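Ticket 161 — Presupuesto segunda célula de montaje
Junio, por Compras Tasance

Hola otra vez, sigo con lo de la ampliación. Bistine nos pasa 2 ofertas para la pinza de repuesto y la cara cuesta casi el doble, con los dedos intercambiables incluidos. Yo tiraría por la barata — pero antes quiero saber si sujeta igual de bien los módulos de RAM, que es lo que estamos montando ahora.

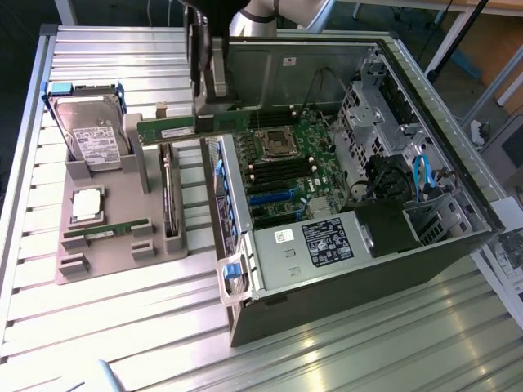

Cocco contesta que los dedos de la barata valen para memoria, pero que para los discos de 3,5 pulgadas habría que pedir otro juego, con unas 3 semanas de plazo.

Vale, pues lo sumo al Excel y pido precio a Plillthorpe también. ¡Dejadme el ticket abierto, porfa!

Última actualización: 16:40
3 comentarios · 2 compartidos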